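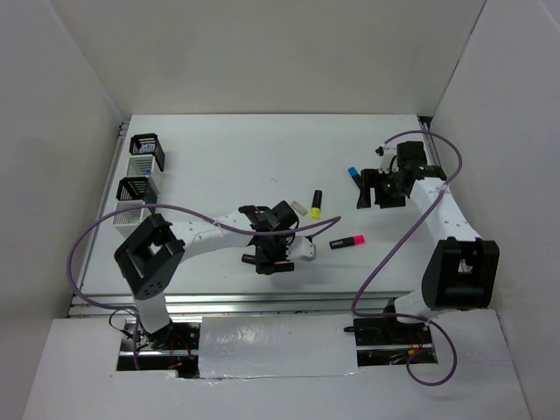 How to mark a long text with highlighters so you can still use it in spring

When I started the evening course in property law in Stavberg, I received a printed reader with 169 pages and bought a pack of highlighters on the way home. After two weeks almost every page of the first chapter was yellow. When I opened it again before the exam, I could not find anything in it. I had to borrow a clean copy from Kadri Mägi, who sat beside me, and begin again.

The method I explain on this page is the one I made in that second reading. I have used it for four courses now. It works for textbooks, for printed articles and for the thick folders with rules that one gets in a new job. It does not work so well for novels, and for mathematics I would do something else.

What you need

Highlighters in three colors, or four at most. A pencil, medium soft. A small stack of plain paper cards, or just paper cut in pieces. Something to keep the pens together, so that you do not stand up in the middle of a chapter to look for the green one.

The brand is not important for ordinary printing paper. For thin paper it is, and I write more on this near the end.

Step 1. Read once with no highlighter in the hand

This is the step people leave out, and I understand them, it feels slow. But on the first reading you do not know yet what is the main point. Authors often spend two pages on an opinion and then say that they do not agree with it. If you have marked the two pages, you have marked the wrong opinion.

Use the pencil. When something seems important, make a short vertical line in the margin. When you do not understand, make a small question mark. Do not write words yet. Read to the end of the section, or for long sections to the end of the next subheading.

In my reader a section was between six and ten pages. I did one section in an evening and stopped there, also when I was not tired.

Step 2. Decide what each color means and write it down

Write the meanings on the inside of the cover. I mean really write it with a pen. In October you are sure you will remember, and in January you do not.

My own meanings are:

Yellow – the main statement of a section. One or two sentences, no more.
Green – a definition, or a word that I must know exactly.
Pink – a condition, an exception or a limit. Everything which begins with "unless", "except" or "only if".
Blue – a number, a deadline or a name.

If you study history you will maybe need blue for dates and pink for causes. If you learn a language from a textbook, you could take green for new words and pink for irregular forms. Lovely Castillo, who taught our group in the second year, used only two colors her whole life, one for "I agree" and one for "I must check". She wrote a thesis with them.

Please do not change the meanings halfway. If you must change, finish the chapter first, and write on the cover from which page the new meaning begins.

Step 3. The second reading, with color

Wait one day if you can. Then go back to the pencil lines. Do not read everything again, only the paragraphs with a line beside them and a little before and after.

For each line, ask which color it would be. If you cannot answer quickly, leave it in pencil. In my case about half of the lines never got a color, and I did not miss them later.

Mark as few words as possible. Look at this sentence from a text on renting:

"The tenant may end the agreement at any time, provided that a written notice is given not less than eight weeks before the day on which the tenant intends to leave."

At first I would mark all of it. Now I mark "tenant may end the agreement" in yellow, "written notice" in pink and "eight weeks" in blue. When I look at the page from far away, I see the rule, the condition and the number, and I can read them in two seconds.

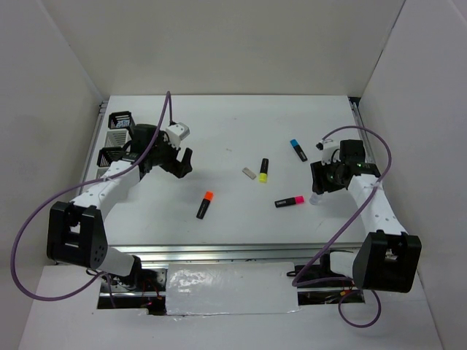 Four highlighters on the table, with small baskets along the left side.

Use one pen at a time if changing pens disturbs you. This means you go through the section for yellow only, then for green only, and so on. It sounds like more work. For me it takes nearly the same time, and I make fewer mistakes. Kadri finds it terrible and changes pens in every line, so please try both ways.

Step 4. Answer the question marks

Go to each question mark from the first reading. Some of them you can answer now, and then you erase them. Others stay. Copy these on a card with the page number and bring the card to the next class, or look in another book. I used the Lindgren handbook in the library, which is old but has a very good index.

When you have the answer, write it in the margin in pencil, in your own words. If there is no place in the margin, write on the card and put the card between the pages.

Step 5. Make a card for each section

Close the reader. Take a card and write what the yellow sentences said. Then open the reader and compare. If you forgot something, add it, but with another pen, so you see later what was difficult for you.

A card should be small enough that you cannot copy the whole text on it. On my first try I made a summary of 3,257 words for one chapter of the reader, and that is no longer a summary. Now I stay under 2,000 for a chapter, all cards together, and for short chapters much less.

Step 6. Review by color

This is the part where the system pays you back. In the last week before the exam I do not read the text. On Tuesday I turn through the pages and look only at green, and say the definitions aloud. The next evening I look only at pink. Blue I leave for the last evening, as I forget numbers faster than anything.

Problems that I had, and what helped

The ink comes through the paper. Try the pen on the last page first, where there is usually some empty space. If it shows on the back, use colored pencils for this book. They are weaker in color but still good enough to find things.

The ink smears the printing. Printouts from an inkjet printer need time to dry. I leave them until next morning. Handwriting with a gel pen is even worse, and there I draw the highlighter in the margin and not over the words.

The tip becomes dark. Draw a few lines on clean scrap paper until the color is normal again.

The book is not yours. Do not mark it, also not in pencil. Copy the pages you need, if it is allowed, or put transparent sticky strips and take them out before you return the book. I bought mine from Ranarar, and they did not leave glue, but I never kept them in longer than a month.

You mark too much. Check one page when you finish it. If more than a fifth of the text has color, you have probably marked before you understood. There is not much to do for this page, so I make a better card for it and go on.

Marking on a screen

Most PDF programs let you choose the colors, and you can use the same meanings there. I have two pieces of advice. First, set the colors to a light shade, the standard ones are very strong on a white screen and the eyes get tired. Second, check that the program can make a list of all markings sorted by color. With such a list, step 6 is much quicker than on paper.

My problem with the screen is that marking is too easy and I again mark everything. So for important texts I still print, two pages on one sheet, and leave the back side empty for notes.

If you want to try the method, take a text of eight or ten pages which you must read anyway this week, and do steps 1 to 5 with it. Start with yellow and pink only. You can add the green and blue when you begin to feel that something is missing.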